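Sundiden Two-Arm Folding Cell – Set-up and Care Guide
Section 6: Gripper pads, wrist cameras and the garment check

6.1 When to use this section

Work through this section after a gripper has been removed or refitted, after a finger pad has been changed, or when folds that used to be straight begin to come out skewed. It assumes that the arms have already been homed as described in Section 4 and that the arm bases are tight.

Left and right always mean the robot's own left and right. If you stand at the rounded front edge of the table and look towards the arms, the robot's right arm is on your left. Most wrong entries in the service log come from mixing these up, so write "robot left" or "robot right" in full.

You will need:

Hex keys from the Diser tool roll
Two new finger pads, if the old ones are worn
Lint-free cloth
One plain knitted T-shirt, adult size, without buttons or a zip
The service log

CAUTION: Switch the cell to Hold and wait for both arms to stop before reaching over the table. Hold keeps the motors powered. For any work on the fingers themselves, use Isolate.

6.2 Preparing the table

1. Clear the table top and wipe it with a dry cloth. Do not use polish or spray cleaner, as a slippery surface changes how the cloth drags.

2. Look at the taped rectangle on the table top. It is the parking area for the hand-guiding puck and is not read by the cameras. Worn tape can stay in place until the yearly service, so long as you can still make out the corners.

3. Check that nothing has been pushed down into the two cable grommets near the front edge. Pens and hex keys are the usual finds.

4. Look over the far edge of the table at the cables behind the arms. They may lie loose on the floor but must not pass under an arm base or be pulled tight when the arm is at full reach.

Note: The table has a shallow curve at the front. Measure any distance from the far edge, which is straight.

6.3 Fitting the finger pads

Change pads in pairs. A new pad facing an old one will grip, but it will pull the cloth to one side as it closes.

1. Set the cell to Isolate and wait for the lamp to go out.

2. Support the wrist with one hand. The arm will sag a little when the brake is off.

3. Undo the pad screw and slide the pad off the fingertip. Keep the screw. Replacement pads are supplied without one.

4. Wipe the seat. Old adhesive can be rubbed off with a fingertip; do not scrape it.

5. Slide the new pad on until it meets the stop, then refit the screw. Tighten until the screw just bites, then a further quarter turn.

6. Close the fingers by hand. The two pads should meet along their whole height. If they touch at the top first, one pad is not fully home.

7. Repeat for the second finger, then enter the pad batch in the log.

CAUTION: Do not overtighten. The finger body is softer than the screw, and a stripped finger has to be replaced as a unit.

6.4 Checking the grip at both ends

The two-point hold is the most useful single test of a refitted gripper. Each arm takes one end of a folded garment and the pair hold it along the far side of the table. If one gripper is set lower, or closes late, the strip of cloth will show it.

1. Fold the T-shirt by hand into a long strip and lay it along the far edge of the table.

2. From the service menu choose Checks, then Two-point hold. Stand clear and press Run.

3. Let both arms come down and close.

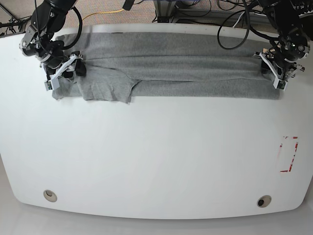

4. Look along the strip from the front of the table. A gentle sag in the middle is normal. Small wrinkles beside each gripper are also normal, and so is a loose flap where a sleeve has come free of the fold.

5. If the cloth is pulled tight, open the reach setting and reduce it by one step. If it hangs in a deep loop, increase it by one step. Do not change the setting by more than one step between runs.

6. Run the check 14 times. The cell keeps its own tally and shows it on the pendant. Two dropped ends or fewer is a pass.

Note: A difference in height between the two wrists during the hold does not matter by itself. The arms settle at slightly different heights depending on the order in which they were homed. Judge by the cloth.

6.5 Wrist camera view

Each gripper has a small camera on a white bracket. The bracket is easily knocked during a pad change, and a camera that has turned by even a small amount will send the fingers to the wrong side of a fold.

1. Open the live view for one wrist on the pendant.

2. Check that both fingertips can be seen, one entering from each side, with a clear gap between the pads.

3. Hang or lay the T-shirt behind the fingers and check that its lower hem can be told apart from what lies beyond it. Strong white areas at one side of the view are acceptable if the hem stays clear.
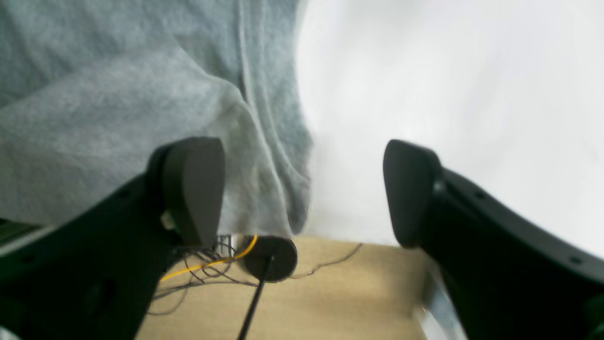 Figure 6-2. Wrist view with the fingers apart and grey cloth beyond them. The hem can be made out between the pads; the bright area at upper right is acceptable.

4. If one fingertip sits much further into the view than the other, loosen the bracket screws, turn the bracket until the two match, and tighten again.

5. Wipe the lens only if the view is hazy all over. A haze on one side is usually stray light, and wiping will not cure it.

6. Repeat for the other wrist. The two views need not match each other.

Note: Wires that show in the view are harmless while they lie still. If a wire moves when the wrist turns, it belongs to that wrist and needs to be clipped back.

6.6 Approach test with a loose garment

A folded strip is an easy target. The approach test uses a bunched garment, which is closer to what the cell meets in daily use.

1. Pick up the T-shirt, let it drop on to the table and leave it as it falls. Do not tidy it.

2. Choose Checks, then Approach, and select one arm.

3. Press Step. The open fingers travel to a point just short of the cloth and wait.

4. Look at the live view. There should be clear table between the two pads, with the nearest edge of the cloth just past the tips.

5. If the pads are already touching the cloth, press Back and raise the stand-off by one step.
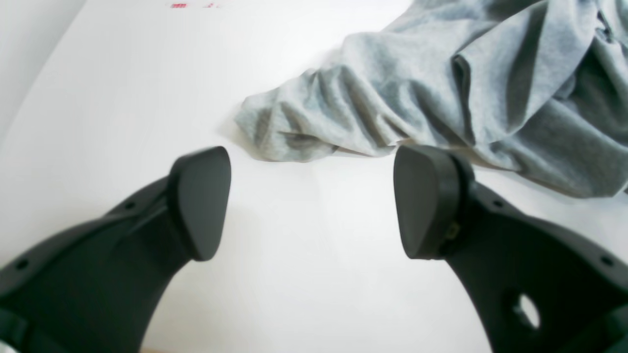 Nicanor Figueroa asks that step 5 be taken more slowly than it reads. On the Orudix site he found that raising the stand-off twice in a row made the fingers close on air at the next pick, and the fault was then logged as a worn pad. His advice is to raise it once, run a full pick, and only then decide on a second step.

6. Press Step again. The fingers move in and close.

7. Press Lift. The cloth should rise with the fingers and stay held for the count shown on the pendant.

8. Repeat with the other arm.

If the fingers close on a single layer at the edge and lose it, the approach height is too great. Lower it by one step. If they press into the table hard enough to make the wrist chatter, raise it by one step. The factory value is 8, and most cells end up within two steps of that.

CAUTION: Never hold the garment to help the gripper during this test. The fingers close at full speed.

6.7 Pin and wait

In normal running, one arm often pins the cloth flat while the other waits above the table with its fingers open. The waiting arm must keep still. If it drifts, it may catch a fold as the first arm moves away.

1. Leave the garment bunched near the middle of the table.

2. Choose Checks, then Pin and wait. Select robot right as the pinning arm.

3. Press Run. Robot right comes down and presses a fold against the table top. Robot left stops above the table near the far end of the garment.

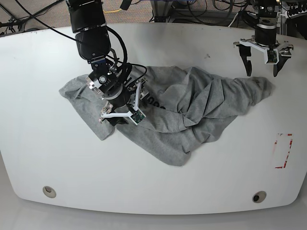

4. Watch the waiting fingers against a fixed mark on the table while the timer runs. Movement you can only just see is allowed. A steady creep in one direction is not.

5. Press Release. The pinning arm opens first and lifts straight up. Cloth that lifts with it has snagged, most often on a pad that is not fully home. Go back to 6.3.

6. Swap the arms and run the check again.

Note: Printed garments may be used for this check. Thick lettering makes the cloth stiffer where it is printed, so if a pick fails there, turn the shirt inside out and try once more before changing any setting.

6.8 Fault codes met in this section

Code 111 – Fingers did not reach the closed position. Look for cloth caught behind a pad. If there is none, check the pad screw.

Code 200 – Wrist camera not found. Reseat the plug at the small green board, then restart the pendant. If the code returns, try the cable from the other wrist before ordering a new camera.

Arm stops with no code – Hold has been pressed, or a cable has pulled on the wrist. Free the cable and home the arm again.

6.9 Putting the cell back to work

1. Remove the T-shirt and any tools from the table.

2. Save the settings under a new name. Do not write over the last saved set until the cell has run for a full shift.

3. Fill in the log: arm, pad batch, reach, stand-off, approach height, and the result of each check.

4. Set the cell to Run.

Spare pads and screws are ordered through Sibiya. Quote the finger type marked on the lid of the spares box, as pads for the older fingers look alike but have a shallower seat.

Section 6 revised 8 March 2024 by Salamatu Danladi. Checked by Arne Vogler.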